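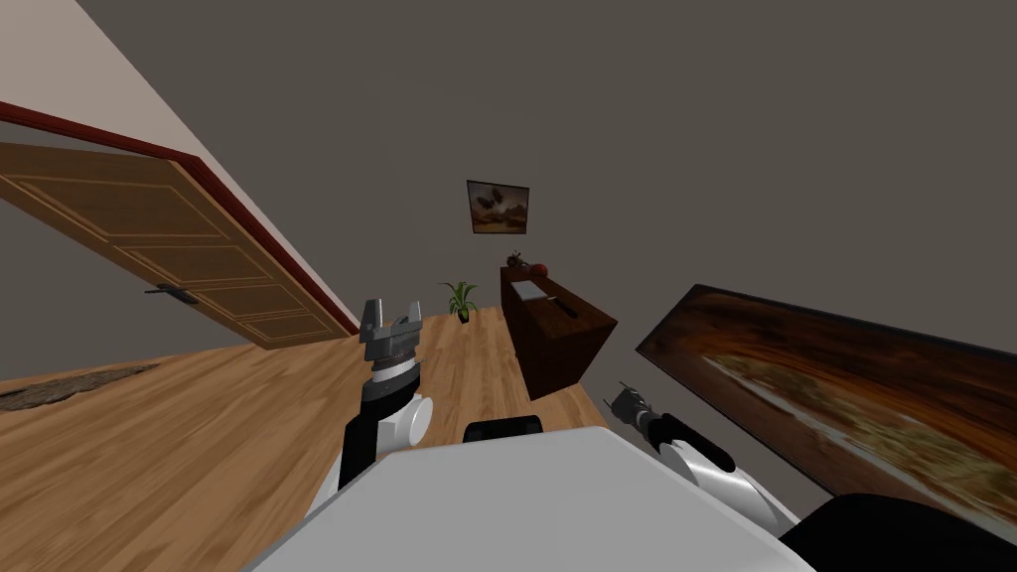

Some good news for anyone who's been missing the late bus home from town: the 702 is coming back! I had more or less given up on it, I must admit. I'd got used to legging it out of the pictures before the credits so I could catch the last one up the hill, and my sister has been paying for taxis after every late shift since the timetable was cut.

Anyway, the new timetable went up on the Gakik website on Jan 22, 2023, tucked away under "service changes", and I've now read it more times than is healthy. There'll be two late buses each evening, both leaving from the stand outside the old post office, and they'll go the long way round by the hospital and the allotments. They start in April, once the roadworks on Fulness Road are out of the way (fingers crossed on that one, we've all heard it before).

I rang the Gakik office to check it wasn't a mistake and got through to Kaede Noguchi, who looks after the evening routes. She was very patient with me. The late buses are a trial to begin with, she told me, and they'll look at the passenger numbers at the end of the summer before deciding whether to carry on. "If people want it, the best thing they can do is get on it," she said. Fair enough!

Fares are the same as in the daytime and your usual pass will work. One thing I'm less keen on is that the stop by the library has been dropped, so if you live at that end you'll need to walk down to the roundabout, and it's horribly dark along there in winter. I did bring this up. Kaede said she'd pass it on to the council, who look after the lamps.

Paper timetables should be in the ticket office a couple of weeks before it all starts, and I'll put the times up on this page as well when I've got my hands on one.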